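Owner Support > Boats & Marine > Fuel Systems > Ticket 558

Print this page | E-mail this page

Last updated: Jun 19, 2024

Subject: Engine dies at cruising speed, 27-gallon Drollesska tank
Opened by: Treasa Brophy
Handled by: Kwan-ho Leung
Status: Waiting on customer

Treasa Brophy wrote:
Hello there, and thank you in advance for reading all of this. We put a Drollesska 27-gallon tank in our little runabout in March, under the stern seat where the old metal one used to be, and I was so pleased with how it fit. The trouble is that the outboard idles beautifully and will putter around the harbor at Utport all morning, but once I've had it up at cruising speed for 7 minutes it coughs and quits. If I sit and wait a little it starts right up again – and then does the very same thing. I have changed the fuel filter and put in fresh gas. My neighbor says it's the carburetor, but my neighbor says that about everything.

Kwan-ho Leung wrote:
Hi Treasa, what a nice clear write-up, thank you! I'm sorry the new tank has been such a headache. Before you spend any money on the carburetor, I'd like to look at the vent. When a tank can't take in air as the fuel goes out, the engine slowly pulls a vacuum on it and starves, and it shows up at speed long before it shows up at idle. Next time it quits, could you loosen the fill cap right away and listen for air rushing in? Please do it with the engine off, outdoors, and no cigarettes anywhere near.

Treasa Brophy wrote:
Well, I took it out this morning and you should have heard the hiss! It started on the first pump of the bulb after that, and I ran home with the cap a bit loose and it never missed a beat. I know I can't leave it that way. The vent hose is the one from the old tank, and I couldn't see anything wrong where it meets the fitting on the hull.

Kwan-ho Leung wrote:
That hiss is very good news, because it means the pump and the carburetor can be left alone for now. Please take the vent hose off at both ends and try blowing through it (wipe it off first, gas tastes awful). If it's clear, look at the hull fitting, where wasps and mud daubers love to build behind the screen. Then check the run of the hose for a low spot. The Drollesska sits a little taller than most metal tanks, and an old hose often ends up with a sag of 2 inches or more that holds fuel like the trap under a sink. It should climb the whole way from the tank to the hull. If you need new hose, get the marine fuel vent kind with fresh clamps – the Zendov one fits your barb without a fight. Do tighten the cap again before you go anywhere, and write back whenever you get to it. I'll keep the ticket open.
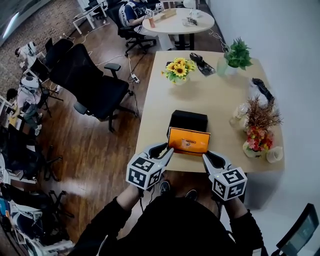 Hui-mei Au: I had the same hiss with the same tank, and mine was the sag. I cut the old vent hose shorter, clipped it up under the gunwale so it rises all the way, and the engine has run fine at full speed ever since. Check the hull screen too while you're down there.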